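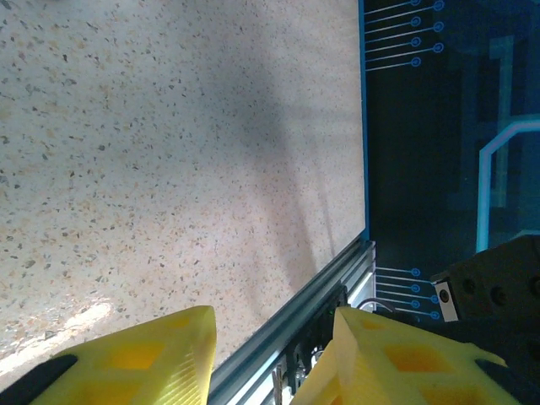 The Game Room at Valness – Floor and Circuit Panel

Welcome to the Valness gallery, and thank you for stopping by. So many of you have written to ask how the game room is getting on that I thought I had better put something up, even though we are still a long way from hanging curtains. Regular visitors will remember the old room with its brown carpet and the smell of damp coats, and I won't pretend I miss it, although Vandana Tiwari says she does, a little. She learned to play cards on that carpet.

What we wanted was a room where people could come in from the garden without taking off their shoes, sit down to a game or a bit of homework, and stay until supper. The work began in the spring and carried on well into July, with a pause in the middle when everyone seemed to be away at the same time. I've kept this page to the floor and the dark panel that goes against it, as those are the two things I get the most mail over. The shelves and the kitchen end will get a page of their own once I've finished arguing with myself over the color of the doors.

The floor

A pale cream and beige, speckled all over in dark gray, black and tan. We went back and forth on this for weeks! I had samples lined up along the windowsill and moved them every time the light changed, and the family walked around them very politely.

Pallavi Mishra was in favor of a plain gray from the beginning, and she made a good case for it. My own vote was always for the speckles. My grandmother had a terrazzo hallway, cool under your feet all summer, and I have been trying to get back to that hallway in one way or another for most of my life. Ours is terrazzo in looks, at any rate, and that's near enough for me.

A word to anyone choosing something similar: look at a large piece before you order. On a sample the size of a playing card the flecks look quite bold, and over a whole floor they settle down into something much quieter. The only trouble is dropping anything small on it. Jyoti Rastogi lost an earring back one evening and we had four people on their hands and knees with flashlights. (It was in her sleeve.)

Light and shade

I love how much the color shifts. Where it's bright, the cream turns warm and the speckles nearly wash away, and then in the broad band of shadow it all goes to a soft, muted gray. So Pallavi got her gray floor after all, at least across the middle, and I have told her so more than once.

If you're coming to sit and read, I'd suggest the early part of the afternoon. By five o'clock most people have moved their chairs at least twice, following the sun or running from it, depending on the season and the person.

The circuit panel

Deep navy, going almost to black, with the circuit design laid over it in blue and cyan. The thin lines run off side by side and finish in little ringed circles, and whenever I look at them I think of the teeth of a comb. The wide, light cyan line that bends down in an L is my favorite part, and the brightest.

The design was picked by the younger end of the family, who were promised one decision that no adult could overrule. I was nervous, I'll admit. I had pictured dragons. When the choice came back as circuits I was so relieved that I agreed to it before I'd even put my glasses on, and it has grown on me every week since. We call it Flerkus, after a space captain in a bedtime story that has been going on in our house for years and shows no sign of ending.

Pentti Rautiainen, who repaired radios for most of his working life, stood over it for a long time on his first visit with his hands behind his back. He wanted to know what it was supposed to do. I said it was supposed to look nice, and he thought about that and went off to get some coffee.

Where the two meet

One thin, bright blue line along the side of the panel, with the pale floor on the other side of it. I had worried that something so dark next to something so light would look like a hole in the room, and I even asked Zdislava Kubíček if she thought we should put a strip of something in between. She told me to leave it alone for a month and then see. I left it alone. I'm very fond of that blue line now, and I'd be sorry to see it covered up.

Looking after it all

For the floor we sweep in the evening and mop with plain warm water when it needs it. Sand from the path is the main thing, and it hides among the speckles terribly well, so please sweep even if you think there's nothing there. The panel gets a soft dry cloth. If you've been eating anything sticky near it, a slightly damp cloth first, and no scented sprays, please – the last bottle left us all sneezing through a whole round of dominoes.

Still to come

The lamp for the reading corner, a proper hook for the dustpan, and a decision on the big table, which at the moment is too tall for the children and too low for Pentti. There is also the question of the rug. I would like a small one by the garden door, in a rusty red if I can find it, and Vandana would like no rug at all now that we've gone to the trouble of having a floor worth looking at. We are both being very nice about it.

If you have a photo of the old room tucked away in a drawer, I'd dearly love a copy for the album, brown carpet and all. Leave it in the basket by the stairs with your name on the back and I'll see that you get it back.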